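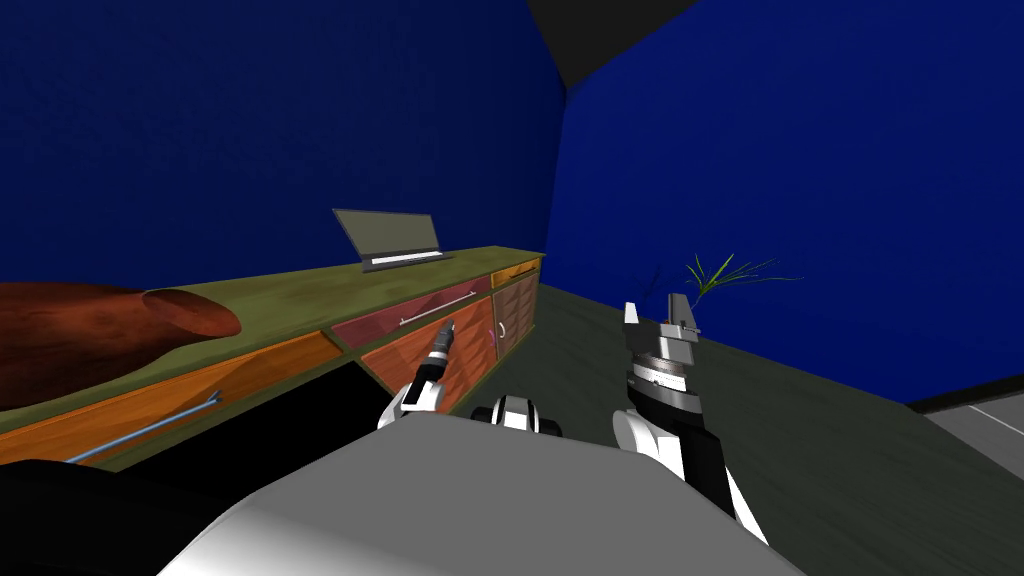
Part-time Archive and Enquiries Assistant

Fulteck Local History Library
21 hours a week, fixed term of two years
Reports to: Ita Breathnach, Librarian

Fulteck Local History Library holds parish papers, estate maps, trade directories, school registers and a large collection of photographs given by local families. We are looking for an assistant to help with public enquiries and to carry on the listing of the Morex papers, the records of a former seed merchant and grain store that came to us in April.

The Morex papers fill 27 boxes. Most of the contents are ledgers, order books and letters, with a smaller number of drawings and labels. A first rough list was made by Fergal Heffernan before the papers were moved, and it gives 3968 items. The list is useful but uneven. Some entries cover a single letter and others cover a whole bundle, so part of the work will be to check each box against it and bring the entries into one style.

What you will do

Answer enquiries by post, email and telephone, mainly on family history and house history.
Fetch and return items for readers and keep the issue book up to date.
List and repackage the Morex papers, working box by box.
Write short notes for our website on items that readers may find useful.
Help at open evenings, of which there are four a year.

The reading room is open on three afternoons a week. The remaining hours are spent on listing, and these can be arranged to suit you as long as they fall between 8 am and 6 pm. 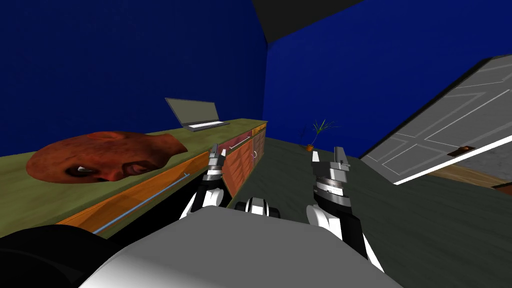

Boxes can weigh up to 12 kg and some are kept on upper shelves. A trolley and a set of steps are provided, and we will talk through any changes you need to the way the work is done.

What we are looking for

You should be able to read nineteenth-century handwriting, or be willing to learn. You should write clearly and be patient with people who are new to research — many of our readers have never used an archive before. You will need to be comfortable with spreadsheets, as the catalogue is kept in one until it is moved to the new system next year.

A qualification in archives or library work is welcome but not required. Our last two assistants came from a solicitor's office and a secondary school. Some knowledge of Irish would help with the school registers.

Pay and conditions

The rate is 285 euro a week before tax. Annual leave is given in proportion to the hours worked. There is a probation period of three months. Parking is free behind the building, and the 373 bus stops at the end of the road.

Training in handling and repackaging will be given in the first month by Ailbhe Lenihan, who looks after conservation for us one day a week.

How to apply

Send a CV and a letter of no more than two pages to Kieran Egan at the library. In the letter, please tell us about a piece of work you have done that needed close attention over a long period. It does not have to be paid work. Give the names of two people we may contact, and say if you would like us to wait until after interview before we contact them.

Closing date: 9 May 2021

Interviews will last forty minutes and will include a short reading exercise using a page from one of the ledgers. Travel costs within the county will be paid on receipt of tickets.

Questions about the post can be put to Ita Breathnach by telephone on any afternoon when the reading room is open.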